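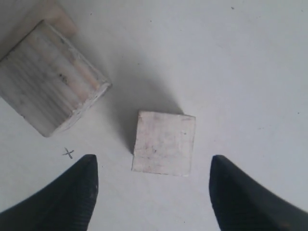 Minutes - Wooden Toys and Blocks Group
Held in the back workroom, 2024-01-11
8 min read

Present: Gillespie Cruickshank (chair), Mitra Amini, Kenji Hutchins, Nikola Kadrić, and Lindiwe Le Roux taking the minutes. Apologies to anyone whose name I've missed, as people were coming and going with cups of tea until well into item two.

1. Last minutes

Taken as read. Kenji pointed out that I'd written "sanding" where he had said "sending", so the stacking blocks were not sanded to the kindergarten in May, they were sent there. Corrected with my apologies, Kenji.

2. Money

Gillespie reported $2966 in the account. She had hoped to tell us it was $3000 before the break, and Mitra very kindly offered to empty her purse on the table. The timber bill from Perić is still to come, and it was agreed to pay it as soon as it does and to go easy on new tools until autumn.

3. The stepping blocks

This took up most of our time, and very pleasant it was too. The stepping set is a row of cubes, each a bit smaller than its neighbour, that a child can line up into a staircase or pile into a tower. We have been leaving the wood bare, and Mitra feels strongly that it should stay that way. She likes the grain to show and she likes the little marks, and she said children notice those things far more than we give them credit for. Kenji was for a coat of the Drikine oil, at least on the tops, where sticky hands do their worst. We went round the table on this one and then, I'm afraid, went round it again.

On sizes, Gillespie asked that the steps be plain enough for a two-year-old to see which cube goes next. Everyone liked the staircase laid out with the biggest at the left and the smallest at the right, and it will go on the instruction card like that.
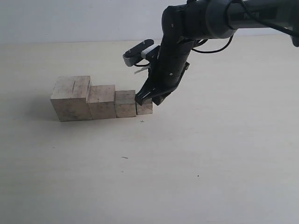 Nikola wondered whether the smallest cube ought to be in the set at all, given how young some of the children are, and asked that we settle on a minimum size before any more timber is cut. Agreed without argument. Mitra will draft something and bring it to the next meeting along with a ruler.

4. Edges and corners

Following on from that, there was a good long talk about edges. Some of us round them over, some just take the sharpness off, and one or two (I include myself) get chatting and forget which ones we've done. Gillespie would like a single standard. She suggested that every edge gets the same light going-over, that anything splintery is put aside, and that a second person runs a thumb over the finished block before it is packed. Carried, with thanks to Gillespie for putting it so gently.

Kenji has 20 sheets of fine paper left over from his deck and will donate them. Sheets to live in the drawer under the window, please, and the used ones in the bin.

5. Longer blocks

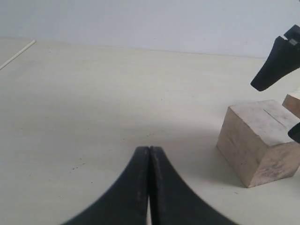 We also need to decide how many of the longer rectangular pieces go with each set. Builders of bridges want plenty, and my own grandson would have nothing else, but they do use up the timber. Nikola has promised to work out what we can get from one Perić plank and let us know. Until then, carry on as before, and no one is to feel bad about the offcuts. The Javik box is there for them and it gets emptied onto the craft shelf quite regularly.

6. The Endo order

The Endo playgroup has asked for 65 cubes in mixed sizes. They aren't in a hurry, bless them, and would be glad of bare wood or oiled, whichever we land on. Gillespie will write and thank them, and mention that the colour of the timber varies a good deal from one cube to the next - some come up pale and others quite streaky - so that it isn't a surprise when they open the parcel.

7. Other business

Mitra would like the labels on the shelves redone in larger writing. Kenji asked if we might start a little earlier so he can be home for tea, and it was left that we would try it once and see. The biscuits were Nikola's and were much appreciated.

Oiling was put to a show of hands at the very end and came out level, so it is held over. Mitra and Kenji will each do up one set their own way and we'll handle both before we vote.

Next meeting same place, date to be sent round by Gillespie.

L. Le Roux

Recent items
Shelf labels: what goes where
Timber from Perić - notes on the last delivery
Instruction card for the stepping set (draft)
Minutes of the May meeting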